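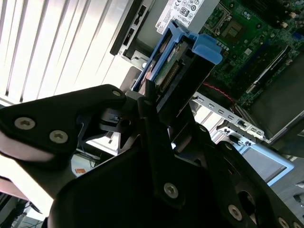

Slide 1 - drive caddy in the fingers, wrist camera

Good morning, everyone, and thank you for coming in from the coffee. I'm Naa Ankrah, I look after the planning side of Curka, and I'll try to leave time for questions at the end (I always promise this).

Start with the plan tree. Curka doesn't store a teardown as a list of motions. It stores what has to be free before something else can move, and the motions are worked out on the day. Kyrylo Mykhailiuk wrote the first version in December and most of it is still in there, bless him. Mention that a replan takes about 270 milliseconds - pause here, people like to write that down.

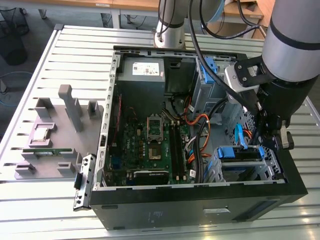 Slide 2 - side view of the bench

Our planner keeps two lists of places, one for where a part lives in the machine and one for where it may be put down. For a long while we only had the first, and Salamatu Asamoah was very patient with me about it. The grey fixture to the left of the computer is the second list made solid, if you like: the processor has its square pocket, the memory module lies in its holder below, and each of those is a named pose in the planner with its own approach direction. Cables are a different story. Look at the orange, black and yellow ones looping through the middle of the case - we treat that whole region as soft, with a cost for passing through, and the weight is still tuned by hand. Be frank about this, Iddrisu will ask anyway.

Then on to grasp checks, slide 3, and don't rush the graph.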